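Home & Cleaning Help > Tables and Surfaces

Crumbs keep collecting in the seam of my tabletop — how do I clean it (and can I fill it)?

Asked in March
Viewed 2,817 times

So we have this beige table that was put together from joined panels, and there's a thin seam running the long way across it, toward the back. When we got it you could hardly feel the line with a fingernail. Now it's a proper little groove and everything goes into it. Toast crumbs, sugar, bits of tissue, whatever the kids have been cutting up. I wipe the table every single night and by breakfast there are dark specks on it again, and I'm pretty sure I'm just dragging them out of the seam with the cloth and spreading them around.

It's our everything table, by the way. Snacks, homework, the tissue box that lives there all winter, a piece of cardboard that I keep meaning to recycle. I don't want to baby it. 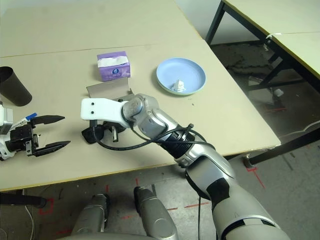 What I've tried so far

A damp sponge (useless, it just makes paste). The brush attachment on the vacuum, which gets the loose stuff but leaves whatever is stuck down. A toothpick, which worked great for about four inches and then the tip snapped off in there and I had to go find tweezers. I also have half a tube of Kotel seam filler left over from the bathroom, and I'm tempted to just run a line of it and be done, but my sister says it'll go yellow and look worse than the crumbs.

The front edge has a thin yellowish trim on it and that part is fine, no gaps. It's only the seam on top.

Has anyone filled one of these? Or is there a cleaning trick I'm missing?

3 answers

Answer 1 (marked as helpful by 108 people)

Please don't fill it yet! I did exactly that on my craft table and the filler cracked along the whole length before summer. Those panels move a little as the room gets damp or dry, and a hard filler has nowhere to go. If you do want to fill it eventually, get something that stays flexible and test it on the underside first.

For cleaning, do it dry before you do anything wet. Clear the table completely (yes, the tissue box too, there's always a ring of fluff under ours) and run a stiff, dry toothbrush along the seam in one direction. Then vacuum with the narrow nozzle held right against the line. After that, wrap a thin cloth around the edge of an old plastic card, dampen it with warm water and one drop of dish soap, and pull it along the groove. Turn the cloth to a clean bit every foot or so or you'll put the dirt straight back.

Dry it right away with a second cloth. I leave mine bare overnight after a big clean, just so any water that got down in there has a chance to dry out before somebody parks a plate on top of it.

I do the whole business maybe once a month, and the rest of the time it's just the dry brush before I wipe. That one change made the biggest difference for me — I had been wiping first and brushing never.

One more thing, about the crumbs themselves. We started using plates with a raised rim for snacks, and the used tissues and wrappers go on the plate too, so it all leaves the table in one trip. My kids are about 60% reliable on this.

Answer 2

Check underneath for loose connectors. If the groove got wider over time, the panels may be pulling apart. On my Jastia table there were screws on the bottom and a quarter turn on each closed it most of the way. Don't crank on them. No idea if yours is built the same.

Answer 3

just put a tablecloth on it lol. we have a wipeable one from Trasau and I haven't seen our seam in over 3 years

Comment from the asker

Thank you all! Did the toothbrush and card thing this evening and the amount that came out was disgusting, I'm a little embarrassed. Going to look underneath this weekend for screws. The Kotel tube is going back in the bathroom cabinet. Does the dish soap do anything to the trim if it drips over the front, or am I worrying about nothing?

Reply from Answer 1

Mine's been fine, but I wipe drips off as I go. If the trim is glued on I wouldn't let water sit against it.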